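I'd been meaning to go to the open day at Luvero for three summers running, and every July something got in the way. This year I put it on the fridge in big letters, packed a sandwich, and drove the 40 miles out to Brinesia with the windows down (the air conditioning has been making a noise and I've decided not to hear it).

If you don't know Brinesia, it's one long street, a feed store, and then, past the rail crossing, the old Bronar building, where they used to make stove parts. Luvero has the back half of it now. I expected a card table and a few pamphlets. Instead there were over 300 people, a line for lemonade, and a kid ahead of me in a cardboard robot suit who could not bend his arms enough to drink his!

They took us through in groups. The first room was all the older machines, including a big yellow arm that stacks boxes and has apparently done so without complaint for years. I liked that one. It had a steady, patient way about it, a bit like my uncle loading a dishwasher. The young woman leading our group said they let it run at 40 percent speed for visitors, and I was glad, as even that was plenty fast for me.

The second room was the one I'd come for. No big arms in there, mostly desks and screens, and a practice world that lives inside the computer. They build rooms in there, with walls and tile and odds and ends to pick up, and the simulated gripper gets to try things over and over before a real one ever goes near a real object. We pulled up folding chairs and watched it on the large monitor for a good long while. Our guide told us a single task might get 388 tries in a morning, and that she still finds herself leaning sideways in her chair to help it along. I was doing the same thing by the second try, and so was the man next to me.

What surprised me was how much I cared about it. They had it working with a little photo card, a desert canyon in oranges and browns with a long white shape across it, something like a rocket, and I got very attached to that card. A thin, flat thing is a hard thing to hold, our guide said, even for people, and I thought of every time I've tried to get a playing card up off a kitchen table with short fingernails. 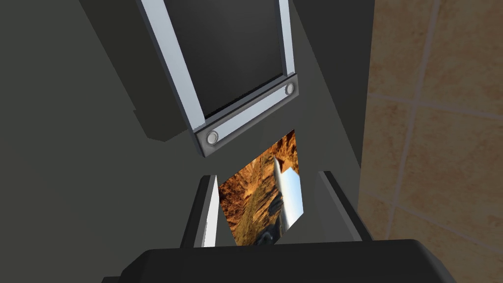
I asked her whether it ever feels strange to spend all day in a room that doesn't exist, and she laughed and said the coffee was real enough. Then somebody asked about jobs, as somebody always should, and she gave a longer and more careful answer than I expected. I'm still chewing on it.

After that there was a raffle (I lost) and a table of used books, where I paid a dollar for a MacAulay mystery with the last owner's grocery list still in it. I ate my sandwich on the loading dock and got home a little before six. The fridge note is still up. I've crossed out July and written "next July" under it, and I've told my sister she's coming too.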